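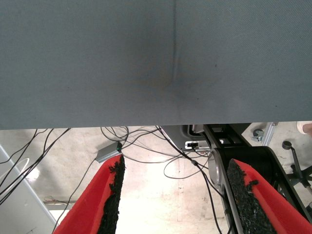
Photo: Sanaa Mansour

Stain and Crease Care for Gray Twill Covers
Project report, Textiles and Interiors, second year
Sanaa Mansour and Helmut Haberkorn

1. Background

Our project started in July with a simple question: how should a plain gray twill cover be cared for when it is used in a workroom and not in a home? Workroom covers get leaned on, dragged over and handled with dirty hands. Most care advice we found was written for sofas and curtains.

The cover in the photo has a fine diagonal twill and one thin vertical seam. Near the lower end of the seam there is a darker smudge, slightly brownish, and the cloth looks a little puckered in the same place. We chose this spot as our starting point. We do not know what made the mark, so we treated it as an unknown stain for planning purposes.

2. Materials

We bought gray cotton twill from Võ, a fabric shop near campus, and cut it into test pieces. Each piece got one straight seam down the middle. Helmut did the sewing. His first pieces pulled badly at the seam because the thread tension was too high, and we kept those as a separate group - they were useful later.

For cleaning we used three things: cold water, a mild liquid soap sold as Kikley, and a paste of baking soda and water. We stained the pieces with cold tea, machine oil and floor dust mixed with water. Each stain was left for 7 days before cleaning.

3. Method

Every piece was blotted with a white cloth, cleaned from the outside of the stain toward the middle, rinsed and dried flat. We compared the pieces with an unstained one by the window at 2 in the afternoon. Both of us wrote down a score without talking, then we compared notes.

4. Results

Dust came out with cold water alone on flat cloth. On the seam it did not. The dirt sat in the fold of the seam allowance and came back to the surface as the piece dried, leaving a soft brown edge. Soap helped, but only when we also rinsed from the back.

Tea was removed by the soap on nearly all pieces. The baking soda paste left a pale film in the twill lines that had to be brushed out. Machine oil was the worst. Soap lightened it and spread it at the same time.

The pieces with tight seams held more dirt than the others, whatever we used. Pressing them with a damp cloth flattened the puckers for a while, but they came back after the next rinse.

5. Problems

Our scores did not always agree, mostly on the oil pieces. Gray is also a forgiving color, and a light stain is hard to judge on it. We should have taken readings with the color meter in room 1214, but it was booked for another class.

6. Recommendations

Blot first and do not rub along the seam. Rinse from the back wherever the cover can be taken off. Use a longer stitch and looser thread when making new covers in this weight of cloth. If we continue next term, we want to test a cotton and polyester blend from Makura in the same way.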